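Tosside Basket Weaving Days: your questions

Do I need any experience?
None at all! Most people who come to us have never woven a thing, and we go gently (with plenty of tea). Groups are kept to 4, so there's always help close by. 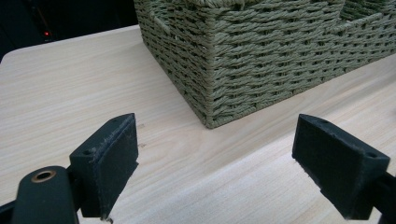
A large woven basket on the table.

How do I look after my basket once it's home?
Keep it somewhere airy and dust it with a soft brush now and then.

Can I change my date?
Of course, life happens. Let us know 19 days ahead and we'll happily move you, though places from April onwards do go quickly.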